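Exporting a sound effect from Trulier for a homebrew cartridge

Open your effect in Trulier and trim the silence at both ends. Set the sample rate to match your project, then choose Export and pick the raw 8-bit format. Keep each file under 50 KB.
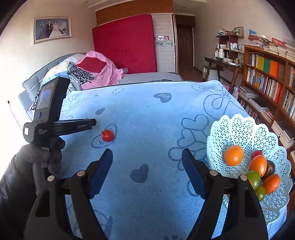

Why does my effect click at the end? The last sample isn't at zero — add a short fade of 3 milliseconds and export again.

Copy the file into your sounds folder, rebuild the ROM and test it in an emulator at full volume.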